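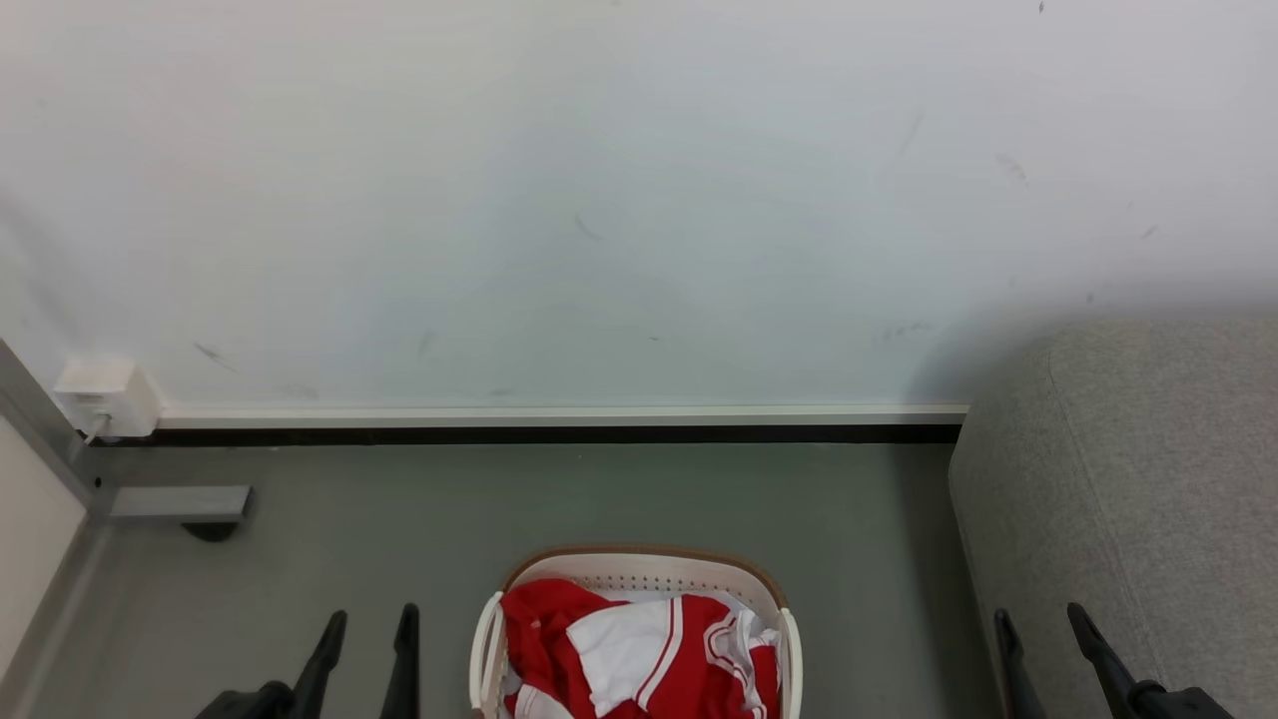
*A white wall with scuff marks, a skirting board and a gray floor.*

# Why Do Walls Get Scuffed?

Look at the wall behind a sofa, or next to a door, or beside the stairs. You will often find gray or black marks on it. They may be thin lines, short smudges or little smears. People call them scuffs.

A scuff happens when one thing rubs against another and leaves a bit of itself behind. A rubber shoe sole can do it. So can a suitcase wheel, a chair back or a toy truck. The bit left behind is very thin, like the line a pencil leaves on paper. On white paint it shows up well. On dark paint the same mark might be hard to find.

## The strip at the bottom

Most scuffs would land low on the wall, where feet and brooms go. That is the job of the skirting board, also called a baseboard. It is a long strip that runs along the bottom of the wall and takes the bumps. Part of the one in our photo is black, and black hides shoe marks well.

The board does a second job too. Walls and floors hardly ever meet in a perfectly straight line, and the strip covers the gap.

## Things that get carried

Marks higher up often come from things people carry. Laundry is a good example. A full basket is wide, and the person holding it can't always see around it. The corners of a hallway are where it bumps.

Many laundry baskets are oval and have a handle at each short end. Carry one by both handles and it stays in front of you, with the long sides facing you and the way you are going. 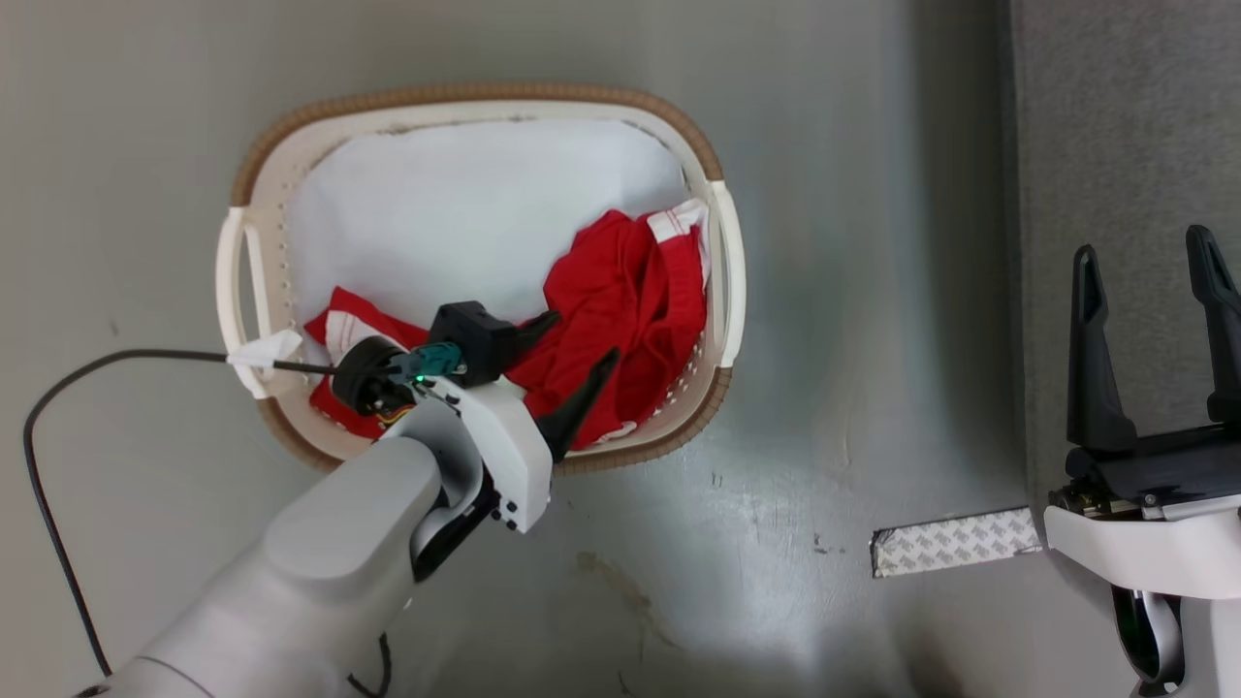
Little holes in the sides of a basket let air in. Damp clothes need moving air or they start to smell musty. Red clothes and white clothes can sit together in a basket when they are dry, but check before you wash them together. New red cloth can lose some of its dye in the water and turn the white things pink.

## Try it

Ask a grown-up before you start.

1. Find a scuff on a painted wall.
2. Rub it gently with a clean pencil eraser.
3. If it stays, try a soft damp cloth.
4. Dry the spot with a towel.

Some marks will not come off. A scratch is different from a scuff: paint is missing there, so there is nothing to wipe away, and it has to be painted again. Keep wet cloths away from outlets and cables.

*Written by Yamila Cabral. Checked by Delali Ayaaba, 12/7/23.*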